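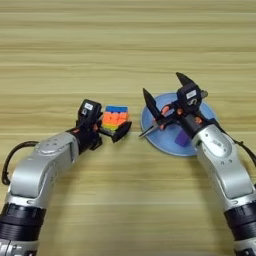 Skellisent Publishes Working Rules for Two-Arm Tabletop Cells

CLERNBERG, June – Skellisent has released a set of working rules for labs and workshops that run two robot arms over one table. The rules fill seven pages and apply at all Skellisent sites at once.

Only one arm may enter the space over a shared plate at a time. The other holds its position, loaded or empty, until the first is clear.
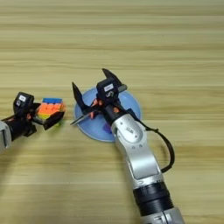 Cables and Tools

Arm cables need enough slack for full wrist travel and must stay off the work surface. Hand tools such as pliers count as sharp items – they are logged before each run.
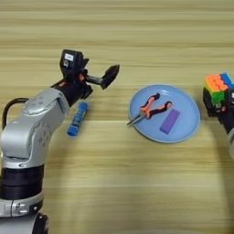 Pradance, which reviewed the draft, said the tool log was overdue but asked for a shorter form for small labs. Skellisent has agreed to provide one by fall.

Labels on wrist camera housings are to be checked at 8 a.m. and replaced if worn.
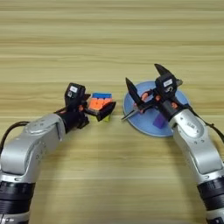
Operators may not reach between the arms while either is powered, even to pick up a dropped part. The draft was tried over 164 runs at the Després workshop before release.

Copies are available from the Skellisent office in Clernberg.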